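I have been meaning to write about the fog for three winters now, and every time I sit down to do it the sun comes out and I lose the mood. Well, this morning it was so thick I couldn't see the mailbox from the kitchen, so I made a second pot of coffee and decided today was the day.

We moved to Mestberg from a place where weather was something that happened on the other side of the window. Here it comes right up the hill and leans on the house. My neighbor Bent Nørgaard, who has lived on this road for 42 years, told me in our first month that there are two kinds of fog, the kind that comes off the river and the kind that comes down from the ridge, and that you can tell them apart by the smell. I nodded politely. I thought he was pulling my leg! But the river fog really does smell a little like wet pennies, and the ridge fog smells like pine and somebody's woodstove, and I have turned into the sort of person who stands on the porch in her robe sniffing.

December is the best month for it. The walk I like most starts behind the old feed store and follows the creek as far as the footbridge, and on a clear day it is a perfectly ordinary walk with a nice view of the parking lot. In fog it is a different place altogether. You hear the geese long before you get anywhere near them. Fence posts show up one at a time, and you start to feel friendly toward each one. My friend Divya came up to visit last year and we did the whole loop talking in whispers, like two kids in a library, and then laughed ourselves silly over it when we got back to the car.

She grew up with sea fog and says ours is too quiet – she misses the horns. I can see that. I miss the noise of my grandmother's street sometimes, and that was mostly buses. 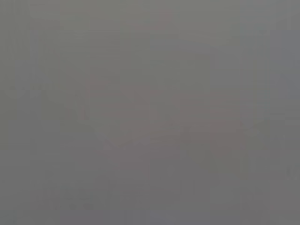 The driving is another matter, and I won't pretend I enjoy it. It takes me 4 extra songs on the radio to get to work on a bad morning, and I keep the window cracked at the crossroads so I can listen for trucks. Low beams, please, everyone! The high ones just light up a wall in front of your nose. Bent taught me that too, along with keeping a spare pair of dry socks in the glove box, and I have been grateful for the socks more often than I'd like to admit.

Anyway, the coffee is gone and I can see the mailbox again, or at least the top half of it. Sanaa asked for the lentil soup recipe I mentioned last time and I promise I haven't forgotten. I need to find the card it's written on, which I think is in the drawer with the batteries.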